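Interiors Short Course, Week 6: Stone and Wood in the Same Room
Tutor: Damian Olszewski

Right, these notes go with the evening session, and they're longer than last week's (sorry, I got carried away with limestone). Bring them with you next time as we'll be picking up where the last section leaves off.

Why I keep going on about weight

Every material has a weight you can feel from across the room, before you've touched it. I don't mean kilos. I mean how firmly it seems to sit on the floor. A block of stone looks as if the house was built round it. A table looks as if two people could carry it out to the garden on a nice day, and that's lovely, I wouldn't want a room without something like that in it.

When I did the kitchen at Pikcombe I got this badly wrong. The owners had saved up for a stone worktop and I let them have stone everywhere else too: floor, sills, the lot. It looked grand and it felt like waiting for a train. We ended up putting in a big old pine table, 17 years of somebody's homework scratched into the top, and the whole place relaxed. I think about that table a lot!

Picking your stone

Tufa is the one people ask me about, mostly because they've seen it on holiday. It's full of holes, it's light for a stone, and I wouldn't prepare food on it for love or money. Keep it for a garden wall. Marble is beautiful and it stains if you so much as look at it with a lemon in your hand. Granite will put up with nearly anything. Limestone sits somewhere in the middle, and I'm soft on it, as you'll have gathered.

Ask for a proper offcut, as big as they'll let you have, and live with it for a week. Stand it upright, lay it flat, see it at breakfast and again with the lamps on. A grey that looked calm in the showroom can go quite brown at home.

Where the two meet

You don't need stone and wood to touch. I'd go further and say they usually look better with a bit of floor between them, a grey marbled counter on one side, say, and a wooden table on the other. Leave enough room to pull a chair out and still walk behind it. My own rule is 800 mm as the bare minimum between a counter and a table nobody sits at, and a good deal more once chairs come into it.
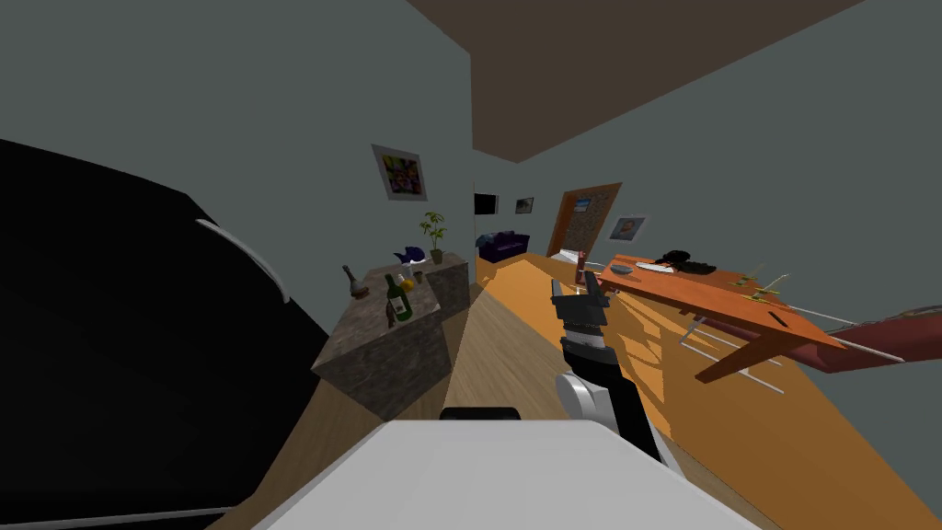

Homework

Draw your own kitchen, or a friend's, from above. It doesn't have to be pretty. Mark the heaviest-looking thing and the lightest-looking thing, then measure the gap between them and write it on the plan. If your table is round, measure from the nearest point of the rim.

Then swap one material on paper. Turn the worktop to wood, or the table to stone, and write a few lines on what happens to the rest of the room. I had someone in the October group who changed only the window sill and came back with a completely different kitchen, so small changes are fine.

Bits and pieces

The sample box stays in the cupboard by the door. Please put the slate back in its sleeve, it sheds.

If you're coming on the stone yard visit, I need some 60 pence each towards the parking, coins if you've got them. Wear shoes you don't mind getting dusty.

Next week is lighting, so bring a torch and your plan.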